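Suchbegriff eingeben Suchen
Artikel drucken | Per E-Mail versenden

Gemüse aus dem kleinen Ofen: Kochkurs in Udville geht in die zweite Runde

5. März 2025 – Redaktion Lokales

Udville. Der Nachbarschaftstreff Baklow bietet seinen Kochkurs für Haushalte ohne großen Backofen erneut an. Das teilte der Treff am Mittwoch mit. Der Kurs richtet sich an Menschen, die in kleinen Wohnungen oder Wohnheimzimmern leben und dort mit einem Tischbackofen auskommen müssen. Beim ersten Durchgang im August waren alle 20 Plätze vergeben, die Warteliste umfasste 41 Namen. Deshalb gibt es jetzt 2 Gruppen, eine am Nachmittag und eine am Abend.

Im Mittelpunkt steht Gemüse, das im Ganzen gegart wird. Den Anfang macht die Aubergine. Verwendet werden lange, schlanke Früchte, weil sie in einem niedrigen Garraum besser Platz finden als die dicken, runden Sorten. Der grüne Kelch bleibt bis nach dem Garen an der Frucht, die Haut wird mehrmals eingestochen. 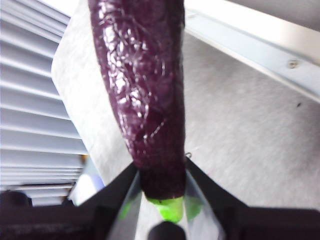
Die Ware kommt vom Gemüsehof Radano am östlichen Ortsrand, der auch Paprika und Zwiebeln liefert. Außerhalb der Saison kauft der Hof zu, im Sommer stammt alles aus eigenem Anbau. Für den Kurs werden auch Früchte genommen, die im Hofladen liegen bleiben, etwa Auberginen mit faltiger Schale. Zum Rösten und für Pürees sind sie nach Auskunft des Treffs gut geeignet, solange das Fleisch fest ist und keine fauligen Stellen hat. Stark weiche Früchte werden aussortiert.

Auf dem Programm stehen außerdem gefüllte Paprika, geröstete Möhren und ein Auflauf in einer flachen Form. Gewürzt wird einfach, mit Salz, Öl, Knoblauch und etwas Kreuzkümmel. Eine Rezeptmappe ist in der Gebühr enthalten. Sie wurde nach dem ersten Durchgang überarbeitet – die Garzeiten waren dort für große Einbauöfen angegeben und mussten durchgehend angepasst werden. Neu hinzugekommen ist ein Blatt zur Reinigung von Rost und Krümelblech.
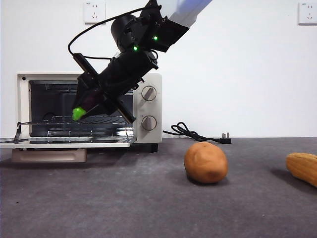
Der zweite Teil des Abends gehört der Handhabung der Geräte. Viele Teilnehmer hatten sich im August mehr Zeit dafür gewünscht. Besprochen werden der Abstand zu den Heizelementen, das Vorheizen und die Frage, wie viel auf einmal in den Ofen passt. Bei einem kompakten Modell in Cremeweiß mit zwei runden Drehknöpfen rechts und einer Klappe, die sich ganz nach unten öffnen lässt, muss vor dem Gerät genug Fläche frei bleiben. Kleinere Stücke legt man am besten quer zu den Stäben des Rosts, damit sie nicht durchrutschen. Bei saftigem Gemüse kommt das Blech darunter. Wer ein eigenes Gerät besitzt, kann die Bedienungsanleitung mitbringen und Fragen dazu stellen.

Die Lehrküche wurde im vergangenen Jahr mit Unterstützung des örtlichen Haushaltswarengeschäfts Nakajima neu eingerichtet. Das Geschäft gibt Kursteilnehmern einen Nachlass auf Auflaufformen und Backbleche in kleinen Größen. Eine Verpflichtung zum Kauf besteht nicht.

Die Gebühr für den gesamten Kurs beträgt 100 Euro, Lebensmittel eingeschlossen. Für Schüler, Auszubildende und Studierende gilt ein ermäßigter Satz, der im Büro erfragt werden kann. Mitzubringen sind eine Schürze, ein Geschirrtuch und zwei verschließbare Dosen für Reste. Lebensmittelunverträglichkeiten sollten bei der Anmeldung angegeben werden.

Anmeldungen nimmt der Nachbarschaftstreff Baklow ab sofort persönlich oder schriftlich entgegen. Wer im August auf der Warteliste stand, wird zuerst berücksichtigt und erhält in den nächsten Tagen Post mit den genauen Terminen.

Artikel drucken | Per E-Mail versenden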